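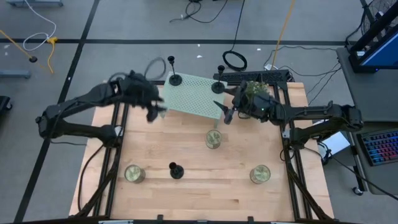 Maja wrote in after the last handout to ask why her window switch forgets its one-touch setting every time the battery comes off, and whether that means the door module has failed.

It very rarely does, and I'm glad she asked! The module keeps its end-stop positions in a small memory, and on many cars that memory goes when the supply does. Run the window fully down, then fully up, and hold the switch for 2 seconds at the top. Do each door from its own switch (the driver's master switch won't teach the others).

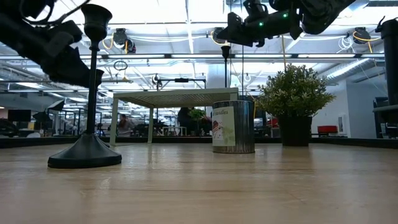 Maja Rutkowska, course tutor, vehicle body electrics
27/05/2023

If the setting still won't hold, look at the wiring in the door hinge gaiter before you go ordering parts. Those wires bend every time somebody gets in or out, poor things, and a break can hide inside perfectly good insulation. Wiggle the loom gently with the meter connected, and write down what you find.

Related handouts
Central locking faults
Mirror motors and heaters
Reading a wiring diagram

Contact the course office | Back to top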